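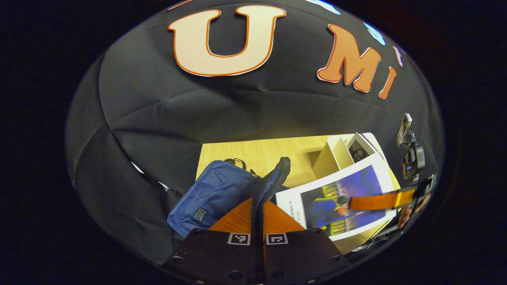
5 min read · 2,000 words

3.2 The table and its backdrop

Of all the corners we visited for the Lougher study, the display tables were the ones we kept coming back to – partly, I admit, because they were such pleasant places to linger. Figure 4 shows one of them. A length of black fabric hangs behind a pale wooden tabletop, with cut-out letters fixed across its upper part, among them a big cream-white U outlined in orange and, beside it, an orange M and I. The cloth has been left to fall in soft creases, and we found we rather liked it that way.

Kylie Hollis, in her notes for the Lerkolby visits, sorts what people put on such tables into things to look at and things to keep things in. The sorting is a generous one, and both kinds turn up together here: a blue zippered pouch on the left, a printed sheet with a large photograph on the right, and a white cardboard organizer near the back edge with a small photo tucked into one compartment.

We logged 69 tables in all, 15 of them in February, and the mixing of the two kinds was something we came to look forward to.

Figure 4. Display table with lettered fabric backdrop, printed sheet and cardboard organizer.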